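Chapter 9
Stretch, Snap, Creep: Materials That Remember

When I was a graduate student I kept a drawer full of things that had failed. Cracked pump seals, a garden hose that had split along its length, the waistband from a pair of running shorts I was sorry to lose. My officemate, Mei Pettigrew, thought this was disgusting and said so often. But I learned more from that drawer than from most of my lecture notes, and I'd like this chapter to feel a little like digging through it.

So far in this book we've mostly dealt with metals and ceramics, and they've been pretty well behaved. Pull on a steel wire gently and it gets a tiny bit longer. Let go and it returns. Double the pull, double the stretch – you could draw the graph with a ruler. If you did the problems in Chapter 2 you've drawn that graph so many times you're sick of it.

Rubber won't give you that graph. Take a rubber band and hang weights from it, one at a time, writing down the length after each. The first few weights do a lot. Then the curve flattens out for a while, and then, near the end, the band suddenly gets stiff and hardly moves at all. Now take the weights off in the same order. You'd expect to walk back down the curve you just climbed, right? You don't! The band is longer on the way down than it was on the way up, at every single weight. The gap between the two curves has a name, hysteresis, and we'll spend most of Section 9.2 on it.

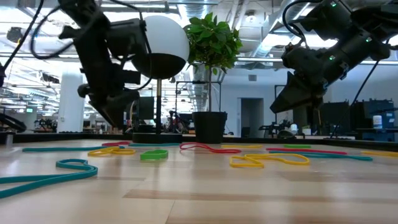
Try this one too (no equipment, and you can do it in the library if you're quick). Hold a fairly thick band against your upper lip, stretch it fast, and touch it to your lip again. It feels warm. Keep it stretched for a bit so it settles back to room temperature, let it shrink, and touch it once more. Now it's cool! I've done this with a lecture hall full of first-years and the noise they make is wonderful.

The explanation is all about long, tangled chains. When rubber is relaxed, its molecules are coiled up every which way. Pulling straightens them, and there are far fewer ways to be straight than to be crumpled. If you remember entropy from your chemistry class, you can probably see where I'm headed. If you don't, Colette Gautier wrote the refresher in the appendix, and it's much clearer than the one I learned from.

Then there's time. A band left around a stack of papers all through August won't be the same length when you take it off, and this slow change is called creep. It matters a great deal if you're designing a gasket, and the case study in Section 9.4 follows one through its whole working life at a water plant in Jirkville.

Before you read on, find a rubber band, a ruler and something to hang it from. Sketch the loading curve you expect, then measure the real one. Keep both drawings, as you'll need them for the first problem set.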